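Speaker notes, Drusutbridge meetup

Search talks... Go

Good morning. Please wait for people to sit, then start slowly.

Our project is named Grano. We collect examples for a learning system, and the subject is taking old desktop computers apart. Until December we had 618 recordings, and after cleaning we kept 392. 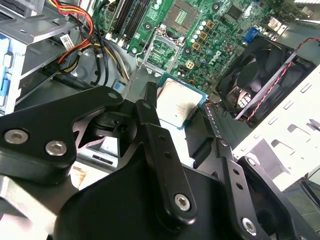 Explain why we threw so many away. In most of them the operator stopped to think, and the model learns this stopping also - it is a very faithful student.

Then the labels. Each recording gets one short sentence, written the same day.

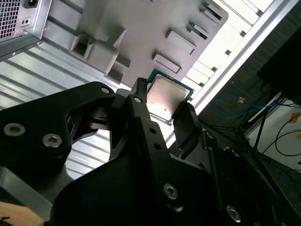 Lenz objected at this point in the rehearsal that one sentence is too little, and wanted a label for every grasp. Say that we tried it on 37 recordings and it was slow.

Next, mention Tririer, our tool for replay. Speak only one minute.
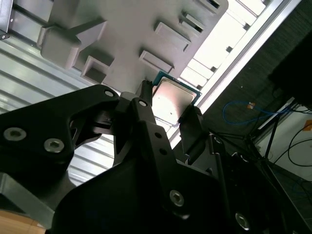 How many operators do you need? We work with five, so the model does not copy the habits of one person.

Leave the last slide open during the coffee.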